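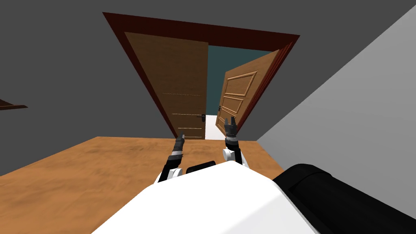 Door task in the simulator, seen from the robot's own viewpoint. One leaf is open, with the next room showing through the gap.

What should I look at during a robotics open day?

Posted by Faisal Khattak

I'm taking my niece to the open day at the Tanoli building in Buromville on Tuesday and I'm a little too excited about it, considering she's the one who asked to go. The program says there's a demo called "Doors," with a two-armed robot in simulation, and then a talk by the Cledatix people. I've never been to one of these. Is the door part worth getting in line for, or should we head straight for the stands with real hardware? She's 12 and likes to ask questions, so tips on what to ask are welcome too. Also, is there anywhere to eat?

Tomoyo Shimada

Get in line for the doors! I went to the August one and it was my favorite part of the whole day. I know a door sounds like nothing, but stand there for ten minutes and you start noticing how much there is to it. Where's the handle? Is it a lever or a knob? Does the door come toward you or go away, and where do your arms end up once it's moving? You and I do all that with a bag of groceries on one hip.

What I loved is that they put the robot's own view up on a big screen, so you're looking down over this white rounded body with the two arms going out in front and a gripper on each. The doorway is a wide one with two leaves and a dark lever handle on each of them. The leaves don't even match (one is plain with thin lines across it, the other has raised panels), and I got a good long chat out of the presenter about that. She said they change the look of the doors all the time so the software doesn't get attached to one style. The run number in the corner of her laptop was 2636, and she told us that was just that week's.

Good questions for your niece:
How does it decide which arm to use?
What happens if it misses the handle?
Who makes all the doors?

That last one was asked by a kid in my group and got the longest answer of the afternoon. Somebody draws them, and there's a whole library.

Go at 2 if you can. The morning slots fill up with school groups and you end up watching over people's heads.

Sebastian Moldovan

its fine. if you want to see metal moving go to the Prirau stand on the ground floor first, they had an arm sorting bolts when i was there. the simulation is only on a screen. food is a coffee cart, bring sandwiches

Kamran Pirzada

I agree with Tomoyo about the doors, and I'd add one thing: stay for a run that goes wrong. I watched 2 runs back to back. In the first the gripper slid right past the lever and closed on air, and the whole room groaned like it was a missed penalty kick. Then they reset it, a few seconds' work, and on the second try it caught the handle and the door swung. People clapped! For a door in a computer!

The Cledatix talk is good but long, and it's mostly about how they move what was learned in simulation onto a real machine. A 12-year-old who likes questions will probably enjoy the first half. Sit near the aisle. Talha Mengal was running the question session when I went and he always took the kids' hands first, so tell her to put hers up early.

Parking is behind the building, entrance on the left after the bus stop. The sign is easy to miss.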